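The case for the boring library hour

Our town library in Prundcombe closes at 5:30 on most nights. It used to close at eight. The change came in last August as a trial, and on 5th March council will vote on whether to make it permanent. I think the evening hours should come back, and I think the argument we have been having about them has been the wrong one.

The report to council says that an average of 10 people came through the doors in the final hour before the old closing time. That figure has been repeated at every meeting and in every letter. Supporters of the cut say 10 people is not enough to justify the lights and two staff. Opponents say the counter at the front door is unreliable, or that the weeks chosen were wet ones. I am prepared to accept the figure. My quarrel is with the idea that it settles anything.

A library hour is priced badly when you divide its cost by the number of heads. The person who comes at seven at night is usually there because every other hour is taken. Shift workers, people with small children and a partner who gets home at six, students who share a bedroom with a brother. If you close at 5:30 these people do not move their visit to the morning. They stop coming, and they stop being counted, and the next report will find even less demand than the last one.

I work at the dairy plant out past the showground, and for four years I did my reading in that last hour. I used the table by the local history shelves. I read most of what they had on soil, a fair bit on bookkeeping, and every Canadian crime novel in large print, as the large print ones were the only ones ever on the shelf. I was never at an event. I don't think I asked the desk more than a handful of questions in all that time.

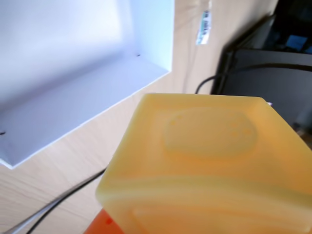 What the money went to instead

The savings were not banked. They were moved to what the plan calls activated programming, which means scheduled sessions with a title, a booking link and a start time. The plan was written by a consultancy called Schmieder, and it is a tidy piece of work. It says a modern library should be measured by participation. There is a page on branding. There is a recommendation that the quiet room be renamed, and for a few months it was.

I have nothing against the sessions. Some of them are very good, and the school holiday ones book out. My neighbour's daughter did a short course on family trees and now knows more about her great-grandparents than her mother does. But a session suits a person who can commit to a time and who already knows what they want to learn. The old open hour asked for neither. You could turn up late with cow muck on your boots and leave after a quarter of an hour.

There is also a difference in what gets measured. A booked session produces a list of names, an attendance rate and a feedback form. A person reading at a table produces nothing at all, except perhaps a loan if they take the book home, and plenty don't. When one kind of use leaves records and the other doesn't, the first will win every budget round.

The booking system makes this worse. It is called Jemora, and it wants an email address, a password and a confirmation code before it will let you reserve a chair. I can manage it. Two blokes on my shift couldn't, or couldn't be bothered, and I don't think the distinction matters much. They used to walk in and now they don't.

The cost

Council puts the saving from the shorter hours at 188 dollars a night. I have no reason to doubt that either. Over 52 weeks, four nights a week, it comes to a bit over 39,000 dollars, which is real money for a shire our size. I pay rates and I would like to see them spent with care.

But the same budget has a line for resurfacing the car park at the rear of the civic building, which is in better nick than most of the roads I drive to get to it. It has another for new signs. I don't say these are wasteful. I only say that nobody was asked to count how many people looked at the old signs between seven and eight at night. The test applied to the library was not applied to much else.

It would be possible to meet in the middle. Two late nights a week would cost half as much and would suit most of the people I used to see there. One staff member could run the desk if the upstairs were shut. The library at Goken, which serves fewer people than ours, has opened late two nights a week for years, and its late nights sit on a plain sign by the door where you can read them from the street. People there plan around it.

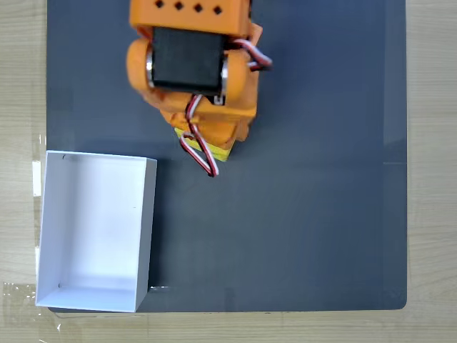 Two nights would be worse than none, according to one reader who wrote to me after I put an early draft of this on the noticeboard at work, because people would forget which nights they were and turn up to a locked door. She had done it herself at the pool. She also felt I was too easy on the shorter hours in general and ought to be asking for Saturday afternoons as well.

She may be right about Saturdays. On the first point I think people learn a timetable fairly quickly if it is left alone, and the trouble with the pool was that its hours changed three times in a year. Pick two nights, put them on the door and leave them there for at least two years before anybody writes another report.

As for how to judge the result, I would ask for one change. Alongside the door count, have the staff note each night whether the people in the building could have come at another time. A slip of paper on the desk would do, with a box to tick and no name on it. It would be rough and some would ignore it. It would still tell council something the present figure can't.

Submissions can be handed in at the front counter of the council office, and they don't need to be typed. Mine is one page. The library will print yours for twenty cents if you can get there before 5:30.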